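Wed 12 June
Posted by Abenezer Berhe

Our written rules for small arms working near liquids were one line long until May. They said "be careful." Pádraig Kavanagh and I sat down and wrote proper ones, and the sheet is now up to 9 rules. These are the ones we argued over.

Power off before you reach in. Pausing the program doesn't count - a paused servo still holds torque and can still jump.

Wipe the work surface between runs, and write it in the log if you don't. Run 23 is useless to us now, as there's no note of the state of the table.

Keep the supply and the controller off the work surface. Tie cables back with enough slack for the full reach.

Check the bracket screws every 4 runs. Pádraig wanted every run. Printed parts do loosen, so he may win that one yet.

Mugs go in empty. We use plain metal ones with a handle, nothing that can break. 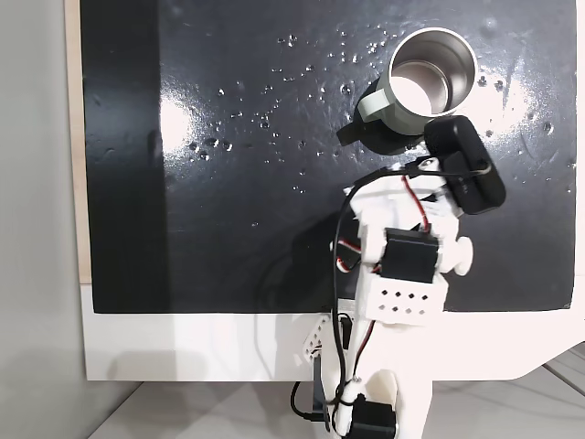

Arm and green mug, with water drops on the black top.

Next I want to sort out how we label old servos.

© Abenezer Berhe | Contact | Back to top
This site uses cookies. Accept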